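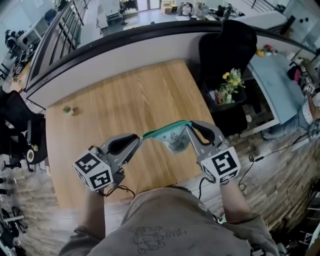

# How does a zipper work?

You've probably zipped something today -- a jacket, a backpack, a little pouch full of pencils. It takes one second! But there is a lot going on in there.

Start with the teeth. A zipper has two rows of them, one on each side. Every tooth has a bump on the top and a hollow underneath. The bump of one tooth fits into the hollow of the next, left, right, left, right, all the way along.

Try pushing the teeth together with your fingers. Hard, isn't it? They have to meet at just the right angle, and that's the slider's job. Inside the slider is a tunnel shaped like the letter Y. Pull it one way and the two rows get squeezed into one. Pull it back and a tiny wedge pushes them apart again.

Now the fun part -- look at the cloth the teeth are fixed to. It's called the tape, and it bends! That's why a zipper can curve around a pencil case or sag in the middle and still stay shut.

**Try it:** Find a zipper that sticks. Close it, rub the tip of a pencil along the teeth, then slide it open and shut 3 times. Pencil lead has graphite in it, and graphite is super slippery. Does it run more smoothly?

*Written by Imani Esposito*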